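# Floor rules for the shelf-and-crate robots: questions we keep getting

Updated 5th November. Vratislav Machala keeps this page. Suleiman Eze argued with most of it, and some of his arguments won.

## Are these rules a safety standard?

No. They are house rules for the Navulstead floor, and calling them a standard would flatter them. A proper risk assessment is a separate document with a signature on it. If a supplier tells you that following a page like this makes a site compliant, ask which clause of what.

## What does the yellow tape mean?

It marks where a shelving unit is meant to stand. That is all it means. Tape doesn't stop a robot, and it doesn't stop a person with a coffee. We've had visitors assume the robot "sees" the tape and respects it. Unless the team running the robot can show you that in the settings, assume it does nothing of the kind.

## The shelves are on casters. Is the tape enough?

I don't think so. A unit on wheels can creep when someone leans on it, and a map made in April won't know. Brakes on where the caster has one, then check the feet against the tape before each run. If a unit has moved more than 20 mm, put it back or redo the map. Don't do half of each.

## Does it matter how the crates sit?

More than the sales talk suggests. The Vadon demonstration used crates lined up like teeth. Real crates end up on their sides, tipped against an upright or stacked on one another, and a crate on the floor by the end of a shelf is an obstacle as well as a load.

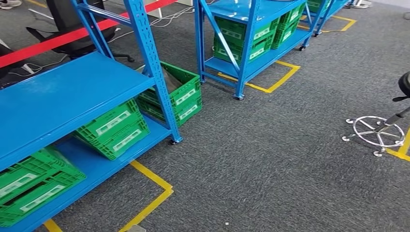

## So should we tidy up before a test?

Depends what you're claiming. For a first run, yes, tidy up. For any result that goes in a report, write down how the crates were left and leave them that way. A success rate measured on neat shelves tells you about neat shelves. Okafor sent us a figure from 200 picks and couldn't say how one of those crates had been placed. We didn't use it.

## Where can chairs and stools go?

Out of any aisle the robot drives through. Wheeled seats are the worst thing on the floor, as they have low, spread-out bases and people shove them aside without looking. Check that the robot's sensors pick up the base as well as the seat. Many don't, whatever the brochure says.

## Is a belt barrier good enough to keep people out?

It's a polite request. It tells people where the line is, and anyone can duck under it. If the risk assessment calls for a guard, a belt isn't one. Keep cables out of the driving area too, even the ones "only there for today".

## Who can restart the robot after a stop?

The person named on the day's sheet, after walking the whole aisle. Looking over from a desk doesn't count. After 2 stops in one session with no cause found, we finish for the day.

## Fukomham does it differently. Who is right?

They allow remote restarts. I've asked for the reasoning and got a slide. Until there's something better, our rule stays.

## Where do I report a problem?

Ring extension 1310, or write it in the book by the door. Near misses count, including the embarrassing ones.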